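Getting candle wax out of a tablecloth

Posted 1 November 2019 by Arlo Haddad

I dripped wax on a cotton tablecloth and scraped off what I could with a spoon. A greasy spot nearly the size of my palm is left. Can I iron it out, or will that set it?

Catrin Penry
Ironing works. Put plain paper towels over and under the spot, use a warm iron with no steam, and swap the towels as they soak up wax. Mine took 3 rounds. Then rub in a little dish soap and wash as usual – but keep it out of the dryer until the mark is gone.

Humphreys
Freezer first, then scrape. I never bother with the iron. Check the label if the cloth is coated, as heat can ruin those. My everyday one is pale green with a white grid, and small marks don't bother me on it.

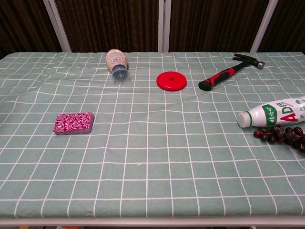 For a good white cloth I would take more care and try a corner first.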